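Nodcombe Museum of Everyday Things
Young Visitors' Learning Pages

How Does Knitting Work?

Look at the cuff of a sock or the bottom edge of a sweater. If you look very closely, you may see rows of tiny loops. Each loop is joined to the loops beside it, above it and below it. Fabric made in this way is called knitted fabric, and people have been making it for many centuries.

This page explains how knitting works, why it stretches and how it came to be made by machine. Words in the list at the end may be new to you.

One long thread

Knitting begins with yarn. Yarn is a long strand made by twisting fibers together. The fibers may come from an animal, such as a sheep, or from a plant, such as cotton. They may also be made in a factory.

A single fiber of wool is thin and easy to break. When many fibers are twisted together, they grip one another, and the strand becomes much stronger. This twisting is called spinning. In the past it was done by hand with a spindle or a spinning wheel. Most yarn today is spun by machines.

Loops through loops

A hand knitter uses two needles. The first row of loops is placed on one needle. The knitter then pushes the tip of the other needle into a loop, wraps the yarn over it and pulls a new loop through. The old loop slides off, and the new loop takes its place. One stitch has been made.

There are two basic stitches, called knit and purl. They are the same stitch seen from opposite sides. The front of a knit stitch looks like a small letter V. The front of a purl stitch looks like a small bump. Many well-known patterns are made only from these two stitches, placed in a different order.

When knit and purl stitches are lined up in columns, the fabric forms raised lines called ribs. Ribbing pulls inward and springs back after it has been stretched. For this reason it is often used at cuffs, collars and the tops of socks. 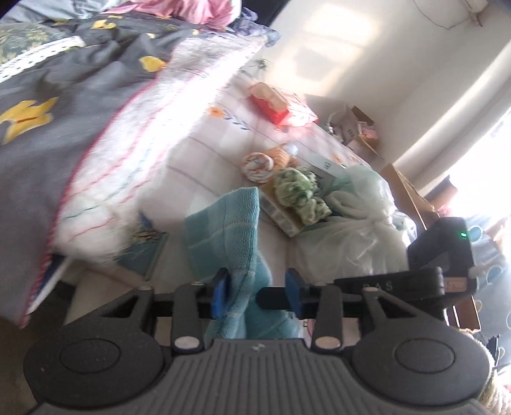 Why does knitted fabric stretch more than woven fabric?

The yarn in knitted fabric is curved into loops. When the fabric is pulled, the loops change shape and grow longer or wider. In woven fabric, the threads run over and under one another in nearly straight lines, so they have less room to move. The threads themselves may be exactly the same — it is the path they follow that makes the difference.

From needles to machines

In 1589 an English clergyman named William Lee invented a machine called the stocking frame. It could make a whole row of loops at one time. Over the years, other inventors improved the idea. Some machines now knit flat pieces, which are sewn together afterward. Others knit in a circle and produce a tube, which is very useful for making socks.

Hand knitting did not disappear. The museum's Mersha Gallery holds 800 knitted objects, and 400 of them were made by hand. One of the favorites among school groups is item 2362, a child's mitten with a long cord attached. The cord passed through both coat sleeves and joined the mitten to its partner.

Try it yourself

You can make knitted loops without needles. Ask an adult to help you choose a thick, soft yarn.

1. Tie a loose loop near one end of the yarn.
2. Reach through the loop with your finger and thumb, and pull a little of the long end through to make a new loop.
3. Tighten the first loop gently, but leave the new one open.
4. Reach through the new loop and do the same again.

Your growing cord is called a chain. To finish, cut the yarn and pull the end all the way through the last loop. If you forget this step, one tug may undo the whole chain!

Words to know

Fiber: a very thin strand, such as a single hair of wool.
Purl: a stitch that shows a small bump on the front.
Ribbing: stretchy fabric with raised lines.
Spinning: twisting fibers together to make yarn.
Yarn: a long strand used for knitting or weaving.

Text by Felicja Brzozowska, Learning Department. Reviewed by Kiyoshi Yoshida, Textile Collections. Page updated February 6, 2021.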